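Skimbridge Notes > Opinion > Evenings

Search this site... Go

Turn the big light off

I gave up the ceiling light in May and I'm never going back! One small lamp in the corner, a book, a pot of tea - the whole room feels kinder, and so do I.

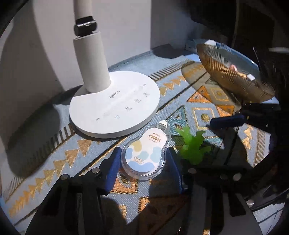
My friend Eirini says it's gloomy. I say come round at 6 and stay for supper. People talk more softly in low light, they linger, they forget their phones. I even sleep better, and I was a dreadful sleeper.

Try it for 3 nights. Start tonight!

Recent posts
In praise of thick curtains
Els Bakker on slow suppers
Why I still write letters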